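Home | Tickets | Knowledge Base | Contact

Ticket 357: Badge printer on Level 2 rejects card stock
Status: Resolved
Opened by: Reiko Mizuno, Sornstead Facilities Office

The requester reported that the Lurura badge printer stopped with a feed error after each card. Visitor badges for March were delayed as a result. The printer was restarted at 9:40 a.m. and the error returned.

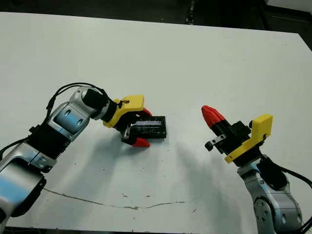 Support staff replaced the cleaning roller and loaded a new pack of Totitz cards. The first 3 test cards printed correctly; the next one stopped halfway. The card thickness setting was then found to be set for the older Madigan stock. It was changed to match the new cards, and a run of 14 badges was completed without error.

The office is asked to check this setting whenever card stock is changed. Unused Madigan cards should be returned to the supply room.

2 comments | Share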